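Istgate – README

Istgate is a small command-line tool that copies tables out of old desktop database files and writes them to a single SQLite file. It was written for the parts register at Bellstead and is now used for three other registers kept in the same format. It runs on Windows and Linux and needs Python 3.10 or later.

Status

Stable. The last change to the output format was in June. This file was last revised on October 5, 2025.

Installation

Unpack the archive into any folder and run

python setup_istgate.py

The script creates a folder called work next to itself. Temporary files go there and are deleted at the end of each run unless --keep is given.

Basic use

istgate source.mdb target.sqlite

The source file is opened read-only. If the target file already exists, the run stops with exit code 5. Use --replace to overwrite it.

Options

--tables LIST – names of the tables to copy, separated by commas. Default: all user tables.
--dates iso – write dates as text in year-month-day order. Without this option they are stored as numbers, as in the source.
--nulls keep – leave empty text fields as null. The default turns them into empty strings.
--log FILE – write one line per table with the row count read and the row count written.
--keep – do not clear the work folder.

How rows are checked

Each row is read, converted and compared with the column types found in the source. A row that fails goes to a table named rejected, with the name of its original table and the text of the error. It is not dropped. In the Bellstead register, 2,966 rows were read and 2,946 were written; the rest are in rejected, nearly all of them with a malformed date in the column last_issued.
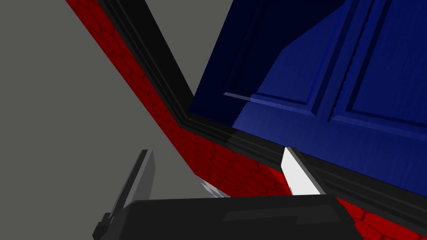

Rejected rows can be corrected by hand and put back with istgate --retry target.sqlite. The retry step uses the same checks as the first run – there is no way to force a row through. Dindo Navarro asked for one and the request is still open as issue 77.

Relations and indexes

Primary keys are carried over. Foreign keys are carried over only where both tables are included in the run. Indexes on single columns are rebuilt at the end. Indexes on several columns are listed in the log but not created.

Known problems

Stored queries, forms and reports are not converted.
Attachment fields are skipped with a warning.
Table names that differ only in upper and lower case clash in the target. Rename one of them first.
Currency fields are stored as text to four decimal places. The Debnath import script expects this, so please do not change it without telling Alper Canpolat.

Maintainers

Erlinda Catacutan (converter), Kelly Bellamy (row checks, log format). Test files were supplied by Plorncombe and may not be passed on.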